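Der Griff, der nachgab

Bei Rovuvow zerlegt ein Roboterarm alte Bürorechner. Meistens. Im März hat er einen fallen lassen, was er hielt, und seitdem reden alle über Luftdruck.

Kurz vor Feierabend, Halle 4. Ein Tower liegt auf der Seite, der Arm hat ein Blech gefasst, fährt hoch. Dann ein Klacken. Das Blech ist weg. Es liegt quer auf dem Netzteil, und die Steuerung meldet: alles in Ordnung, Teil gegriffen, weiter. Der Arm fährt zur Ablage, öffnet die leeren Finger, kommt zurück und greift nach dem nächsten Teil. Neun Zyklen lang ging das so, bis Savita Srivastava den Not-Halt drückte.

»Das Fallenlassen ist mir egal«, sagt sie. »Teile fallen. Aber er hat es nicht gemerkt.«

Srivastava leitet die Versuche, die Rovuvow mit dem Recycler Pirkotia fährt. Ziel: 1000 Rechner im Monat, ausgeschlachtet bis auf die nackte Wanne. Speicher, Karten, Platten, Bleche, alles getrennt. Schrauben sind leicht, sagt sie, kleine Metallteile sind die Hölle. Glatt, flach, jedes ein bischen anders verbogen. 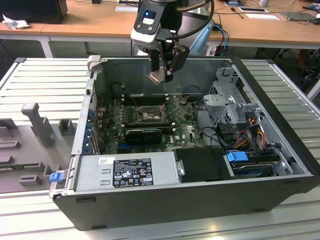 Kleines Blech zwischen den Greiferfingern, darunter der offene Rechner mit Dell-Platine. Der CPU-Sockel ist leer.

Die Suche dauerte zwei Wochen. Erst hatte man die Finger in Verdacht, dann die Kamera. Boyang Qiu, zuständig für die Software, las Protokolle, nächtelang. Die Antwort stand in einer Zeile, die er selbst geschrieben hatte. Der Griff galt als gelungen, sobald die Finger einmal Widerstand spürten. Einmal, beim Zufassen. Danach fragte das Programm nie wieder nach.

Dazu ein Leck im Schlauch, winzig. Der Druck sank während der Fahrt, die Finger gaben nach, das Blech rutschte. Zwei Fehler, jeder für sich harmlos.

Jetzt wird die Fingerstellung auf dem ganzen Weg abgefragt. Weicht sie ab, bleibt der Arm stehen und und wartet auf einen Menschen. Das kostet Zeit, nearly ein Zehntel pro Gerät, schätzt Qiu. Bei Pirkotia ist man darüber nicht glücklich.

Srivastava will trotzdem noch einen Sensor unter der Ablage. Der Antrag liegt.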